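Gripper loses its zero and creeps open during a long pull – linkage wear or calibration?

Posted in Robot cells and fixtures
Tags: two-finger gripper, linkage, homing, teardown cell, wrist camera
Viewed 2441 times

rkessel_bench

I look after a single-arm bench cell that takes apart desktop computers for parts recovery. The arm carries a two-finger gripper of the plate-linkage type: flat black plates, round pins, silver screws, one motor, position feedback on the motor shaft only. Wrist camera above the fingers. Control software is the Marras runtime on a small industrial PC, with our own sequence on top.

The cell was stable through the winter. Since April I have the following:

1. The gripper homes correctly at power-up. Closed position reads 0.0 mm and the fingertips touch.

2. After an hour or so of work the reported closed position has drifted. It reads between 0.6 and 0.9 mm with the tips touching on nothing. Re-homing clears it.

3. When the gripper pulls on something with a sideways component (a drive release tab, for example, where you squeeze and then lift at an angle), the fingers open slightly during the pull and the part slips. The motor current stays flat while this happens, so the controller doesn't think anything moved.

4. If I hold one fingertip by hand with the motor energized, I can rock it. The other finger rocks less.

What I have done so far: re-homed many times, replaced the rubber fingertip pads, raised the grip force from 35 to 50 percent, and checked the flange bolts. Raising the force made item 3 a little better and item 2 a little worse.

The supplier (Raltport) wants the whole gripper back for inspection, and their turnaround would stop the cell for longer than I can accept. Is this something I can find and fix on the bench, or is it a calibration matter that I'm chasing in the wrong place?

Cases are fixed against a stop, so the work isn't moving. I checked that first with a dial indicator.

Tomasz_W

Had the same drift on a different gripper. It was temperature. The motor warms up, the grease thins, the homing current hits a different stop position. Put a re-home in your sequence after every case and forget about it. Takes two seconds.

Also 50 percent is high for plastic tabs, you will snap them sooner or later.

 rkessel_bench
 Re-homing between cases is in already as a workaround. It hides item 2 but doesn't touch item 3 or 4. Agreed about the force.

 Tomasz_W
 Then it's probably worn out. Send it in.

Miloslav Doležal

You have two faults, and they are feeding each other. Both can be found on the bench in an afternoon.

Start with item 4, because it is the one that doesn't depend on software. A fingertip that rocks while the motor is energized has clearance somewhere between the motor shaft and the tip. The encoder is on the motor side, so everything after it is invisible to the controller. That also explains the flat current in item 3: the load takes up the clearance and the motor never feels it.

On a plate linkage the clearance is nearly always in one of three places: a pivot screw that has backed out, a bushing that has gone oval, or the clamp between the output shaft and the driven link. The fact that one finger rocks more than the other tells you it isn't the clamp alone, assuming both fingers are driven from the same shaft. Look at the pivots on the looser side first.

Procedure I use:

Move the arm to a service pose with the gripper horizontal at chest height. Power the gripper down at the controller and lock out the arm. Do not do this with the arm merely paused. A gripper that re-homes with your finger between the plates will close on it.

Mark every screw head with a paint pen, a line running from the head onto the plate. Do this before you touch anything with a driver. If you have old marks from the last service, photograph them and see which ones no longer line up.

Rock the fingertip with one hand and put a fingernail across each joint in turn. You can feel a hundredth or two of relative movement this way. Work from the tip back toward the housing. Write down which joints move.

For each joint that moves, try the screw. If it turns with almost no torque, take it out, clean the thread and the tapped hole with alcohol, let it dry, and refit with medium-strength threadlocker. One small drop. Threadlocker that runs into the bushing will glue the joint, and you will then have a very stiff gripper and a new thread on this forum. Use the torque on the gripper's drawing. If you don't have the drawing, ask Raltport for it and mention that the unit is out of warranty, which usually shortens the conversation.

If the screw is tight and the joint still moves, it is the bushing. Pull the pin and look at the bore under a loupe. Wear will be on one side, in the direction of the load. Bushings are cheap. Replace both ends of the link and replace the matching pair on the other finger as well, or the two sides will close unevenly and your part will be pushed sideways each time it is gripped.

Then the clamp. With the linkage tight, paint a line across the output shaft and the hub of the driven link. Reassemble, run the cell for an hour, look at the line. If it has split, the hub is slipping on the shaft, and that is your drift in item 2. A true hub slip does not clear with temperature and it does not come back by itself. Re-homing clears the number because homing simply redefines zero at the new position. Raising the grip force makes the slip faster, which fits what you saw.

Degrease the shaft and the bore, refit, tighten the clamp screw in stages. No threadlocker between shaft and bore.

Only after the mechanical work should you redo calibration. Home with the pads fitted, at the force you will use in production. Then check against a gauge block at two widths. I use 7 mm and 20 mm. If zero is right and the wider one is wrong, the linkage table in the runtime doesn't match the link lengths, and that is a configuration error. In Marras the table is tied to the gripper model string, and it is easy to pick the wrong variant after an update.

A point about item 3 that isn't wear. On drive cages with plastic release tabs, the approach angle matters more than the force. My cell does similar work (Dell desktops, mostly) and the gripper has to come in on a diagonal to get at the cage without the housing landing on the board. At that angle the two fingers don't carry the same load. The pull goes into one side of the linkage, and that side wears first.
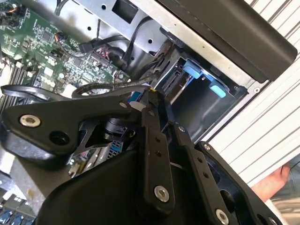

Gripper in the open case, jaws toward the drive cage with the light-blue tabs. Black cables on the motherboard side.

Two consequences. First, check clearance between the lower housing and the board in this pose before you change anything in the program. A stop that was fine with a tight linkage may not be fine once you have re-zeroed, because the tip now sits where the controller believes it sits, and the taught points were made with the error in them. Re-teach the approach and the grip point at least. I run the first case at 10 percent speed with a hand on the enable switch.

Second, split the motion. Squeeze, wait 200 ms, move straight along the tab's own direction of travel, and only then lift. A combined squeeze-and-lift saves you very little time and puts the full side load on the pivots. After I split mine, I took the force down again and the pads lasted longer too.

Cable routing is also worth a look. If a loop of cable catches on one of the link plates, you get a side load that looks the same as a bad pull angle in the logs. I added a camera check before the descent and a stop if the cable sits inside the approach corridor.

Service interval after this: paint marks checked at each shift start, rock test weekly, bushings by hours. Roughly 1,500 hours is where mine start to show play, but I work with steel pins and your mileage depends on the pin material.

 rkessel_bench
 Followed this in order. The paint mark test found two pivot screws on the loose side that turned by hand. Both had dry threads, no trace of threadlocker. Bushings looked round on one end and slightly oval on the other, so I ordered a set from Lernine.

 The shaft line split after 40 minutes. Bore was oily. Cleaned and refitted, and it has held for three shifts now. Closed position stays within 0.1 mm without the extra re-home.

 Force is at 30 percent with the split motion. I had the wrong model variant in the table as well, 1.1 mm off at the wide gauge block.

 Miloslav Doležal
 Then change the bushings when they arrive and repeat the gauge block check afterward. Keep the re-home between cases if you have the time for it, but log the closed position before each one. The log will show you the next slip before the part does.

flurinside_user

Does the same table problem exist on the Flurinside controllers? I get a good zero and a bad reading at full width, gripper is nearly new, no play that I can feel.

 Miloslav Doležal
 I haven't used one. Check two widths and see whether the error grows with opening. If it does, look for a model or link-length parameter. Please open a separate thread with the readings.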